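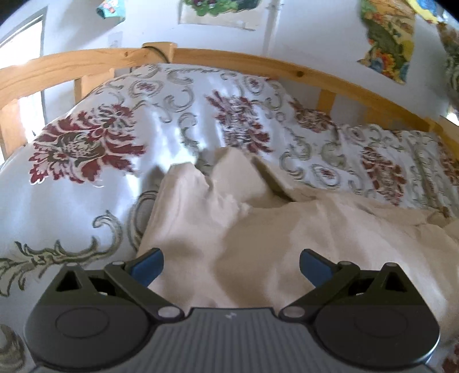

Is a shiny patterned bedspread worth the bother if you've already got a perfectly good duvet?

For me it comes down to how often you like the look of a made bed. I do, most mornings, so I've kept mine. If you're the sort who pulls the covers up and walks off, save your money and put it towards decent sheets.

By the blogger at Odera Home Notes
February 13, 2021

Right, so I said I'd write up the new bedding once I'd lived with it for a bit, and I've now had the lot on and off the bed more times than I care to admit. I bought three things from Jeltden in the winter sale: the white glossy bedspread, a plain beige sheet, and a duvet cover from the Parnmont range (the one with the big red damask pattern that I'd been eyeing up since before Christmas). The whole order came to £78 with delivery, which I thought was very fair for a double.

The bedspread first. It's white with a pattern all over it and a proper sheen, much shinier than it looked on the website. I wasn't sure at first! In a room with pale walls and a window it does bounce the light about, and on a grey February afternoon I'm glad of that. It goes nicely with a light wooden bed too, and doesn't fight with the bright bits on the wall. My one big grumble is that it's slippery. Anything you put down on it wanders – a folded blanket, your book, the cat – and if you sleep with it on top you'll be fishing it off the floor at some point in the night. I fold it down to the foot of the bed now and that's sorted most of it.

The beige sheet is the dull one of the three and the one I'd buy again tomorrow. It's soft from the first wash and the colour is a warm sandy sort of beige, not the pinky kind that makes a bed look like a plaster. It's a flat sheet, so I've used it under the duvet, over the bedspread to keep dust off, and once as a very unglamorous picnic rug in the lounge. The label says 200 thread count and I've no complaints there, it feels sturdier than my old ones from Grolov that went bobbly in a year.

It does crease. Goodness, it creases! Leave it in a heap for ten minutes and it comes up in peaks like meringue. I don't iron sheets and I'm not about to start, so what I do is get it out of the machine the second it finishes, give it a good hard snap from two corners and hang it over the door. That gets rid of the worst and the rest drops out once it's been slept on. If wrinkles bother you, get something with a bit of polyester in it.

Then the Parnmont cover. The background is white, the damask bits are a dark red, and there are pale grey-green swirls running in between which you hardly notice in the shop photo and which are my favourite part. They stop the red from looking like a curry house (I love a curry house, I just don't want to sleep in one). Against the beige it looks really warm and pulled together.
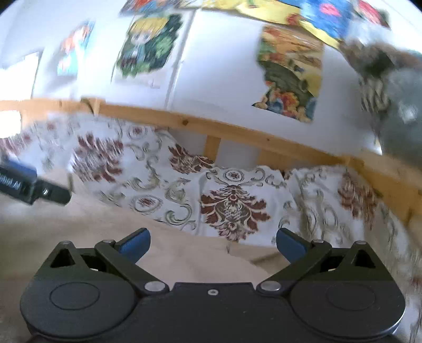

Making the bed with it

The motifs are large, so you do notice if the cover's gone on wonky. I lay it out with one of the big medallions in the middle and work outwards from there. It took me a few goes to get the hang of it. The inside-out method is the only one that works for me: arms in, grab the far corners of the duvet through the fabric, flip and shake. There are no ties in the corners, so the filling creeps down to one end after a few nights and you have to haul it back. I've sewn some ribbon in mine and it's been much better behaved.

Washing

Everything's been through at 40 and the red hasn't run at all, though I did the first wash on its own to be safe. The bedspread takes an age to dry and it's a tight squeeze in my machine, so I only do that one when it needs it. The duvet cover eats socks – do the buttons up before it goes in!

Scores

Sheet: 9 out of 10
Duvet cover: 8 out of 10, would be a 9 with corner ties
Bedspread: 6 out of 10, lovely to look at, a pain to sleep under

I've seen the same cover with blue motifs as well and I'm trying very hard to leave it alone until the next sale.

Related posts
Flat sheet or fitted? My thoughts after a year of both
Which pillows are worth keeping
How I store spare bedding in a small bedroom
71 little jobs for a bedroom refresh

We use cookies to help this site work properly. By carrying on browsing you agree to our cookie policy.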